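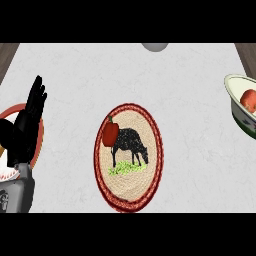
*Marble-look tabletop, woven oval trivet.*

I have been weaving for 11 weeks now and I can't shut up about it, so I'm moving the talking over to the blog and giving my family a break!

It started with a beginner's afternoon at Stirholm, the old schoolhouse past the feed store that rents out its rooms for classes. I signed up for bookbinding. Bookbinding was full, and the only spot left was in Hajnalka Bognár's basket class, so I went in there with my bone folder still in my bag and sat down next to a tub of soaking reed. Three hours later I had a lopsided little mat with a hump in the middle and I was completely gone on it.

What I love most is how fast your hands learn. Over, under, over, under, and for the first twenty minutes I had to whisper it out loud. Then I was chatting with the woman across from me about her tomatoes and my fingers were just doing it. I haven't had that feeling since I learned to type.

Some things I've picked up so far, mostly by doing them wrong:

**Soak less than you think.** I left my first batch of round reed in the bathtub overnight and it went gray and hairy. Warm water for half an hour is plenty for the thin stuff. Thicker spokes want longer, and I check them by bending one around my wrist. If it complains, back in it goes.

**Ovals are harder than circles.** A round base looks after itself, more or less. With an oval you have long spokes and short spokes, and they all want to twist in the same direction, so the whole mat ends up with a warp like a potato chip. Hajnalka showed me how to weave a few rows one way and then a few rows the other to calm it down. Mine still rock a bit. I put a heavy dictionary on them while they dry and that helps a lot.

**Pack your rows.** Push each row down snug against the last one before you start the next. I used to wait and do it all at the end, and you can't, the reed has already set by then.

Now, materials. I bought a coil of flat reed from Collis, and it's lovely to work with, smooth on one side and a little fuzzy on the other (fuzzy side goes in!). The seagrass I ordered from Lakatos smells like a hay barn, in the best way, and the whole apartment smelled of it for days. It's softer on the fingers than reed but it stretches, so I pull it tighter than feels right.

My friend Oanh Quách grew up with a grandmother who wove mats, and she came over one evening to see what I was up to. She looked at my border for a long time and then asked, very kindly, if I'd like to see another way to do it. Yes! Please! She folds each spoke behind two and in front of one, then tucks the tail so it disappears, and it comes out looking like a braid. I made her do it 3 times so I could film her hands. It takes me forever and I don't care.

Next up is a proper basket with sides. I've been putting it off, and then last night I cut all the spokes at once so I'd have to go through with it. The pattern calls for a bottom 18 inches long, and that's a lot of basket for somebody whose biggest piece so far fits under a teapot. I want it for potatoes. Or yarn. Possibly just to carry around the house and show people.

Stirholm has another session coming up in November on willow, which is a whole different animal from what I hear (you have to soak it for days, and it fights back). I've already put my name down for that one, and I might try for bookbinding again too, if there's room.

If you weave, tell me what you do with your offcuts. I have a grocery bag full of short ends and I can't bring myself to throw out a single one.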